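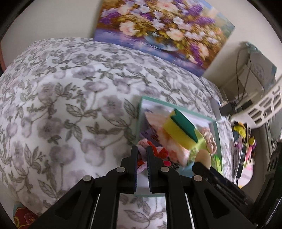 The House Rules for Hand-Held Grippers

Teaching a robot to tidy a bedroom starts with a person tidying a bedroom. The person holds a two-finger gripper with a camera on it, picks things up and puts them down, and the recording becomes a lesson. The work is now done in ordinary homes by people who have never worked in a lab, and until recently there was very little written down about how to do it well.

Natalina Parisi spent most of a winter writing it down. She runs home recording for Tedesco, a small company in Balbridge that collects demonstrations for robot makers. Her guide is 34 pages long. It covers batteries, consent forms, pets, sponges and what to do when somebody's grandmother walks in.

"The first version was two pages," she says. "It said to charge the gripper and be polite. Then we started getting recordings back and I saw what I had left out."

What she had left out was mostly about objects. A tray of soft things on a bed is a standard setup at Tedesco. A kitchen sponge, a few artificial flowers and something fluffy will do for a start. Soft items change shape when the fingers close on them, and a bed gives under the tray, so neither one behaves like a block on a table. Parisi's rule is that the collector does not arrange the items. They go into the tray in a jumble and are worked on as they lie.

The guide is strict about this. In early sessions collectors had a habit of turning each item so the next grasp would be easy. Arturo Negri, who checks recordings at the company's second office in Anstead, began sending them back.

"You'd see a sponge lying flat, and in the next recording it was standing up with the long side facing the fingers. Then again in the next one," Negri says. "A robot is never going to get that kind of help."

The grasp itself gets four pages. Approach at a steady speed. Let the fingers come to a stop before closing them. If the item slips, leave the recorder running and try again, and mark the attempt as a retry when it is uploaded. Collectors are told not to throw out failed grasps, which many of them want to do. Negri says the retries are some of the most useful material he gets, provided they are labeled.

Speed is the hardest habit to correct. People move their own hands quickly around the house, and they move the gripper the same way until they are shown the result. Fast motion blurs the picture, and small things with ruffled or fuzzy edges suffer the most. New collectors at Tedesco watch their own first session before they are given a second one.

Then there is the room. Parisi's advice is to leave it alone as far as possible. Patterned bedding stays on the bed, paintings stay on the wall, and laundry baskets stay where the family put them. A robot that has learned only in bare white rooms will have trouble with a flowered duvet. What must come out is anything private: letters, medicine labels, school papers, photographs of people. The collector asks the householder to walk through the room first and take these away, and then walks through it again alone.

Cables have their own paragraph. A collector looking down at the fingers is not looking at the floor, and chargers and power leads near a bed are easy to catch with a foot. The guide says to stand still while grasping and to look down before stepping.

Not everyone agrees with all of it. Fiorella Pace, who advises companies on privacy in home recording, thinks the consent section is the best part of the guide but wants it to go further. Tedesco asks every adult in the home to sign, and lets them withdraw a recording later. Pace would like the withdrawal form left in the house on paper.

"People forget the name of the company by the following month," she says. "A sheet on the refrigerator fixes that."

Parisi has agreed to the change – it goes into the next edition, due in February.

Leonardo Longo has a different complaint. He leads a team building a household robot called Ella, and he buys recordings from several suppliers. He has no quarrel with Tedesco's rules. His trouble is that every supplier has its own. One marks a retry, another cuts it out. One counts a session from the first grasp, another from the moment the gripper is switched on.

Of the last 2134 recordings his team took in from all suppliers, he says, nearly 2000 needed their labels changed before they could be used together. "The work in them was fine," Longo says. "We just could not put them side by side."

He would like suppliers to settle on one short list of labels, and he has sent Parisi a draft. She has returned it with notes. The main disagreement is over what to call an item that is touched but not lifted. Longo says miss. Parisi says contact, and Negri agrees with her.

Last updated: 9/27/21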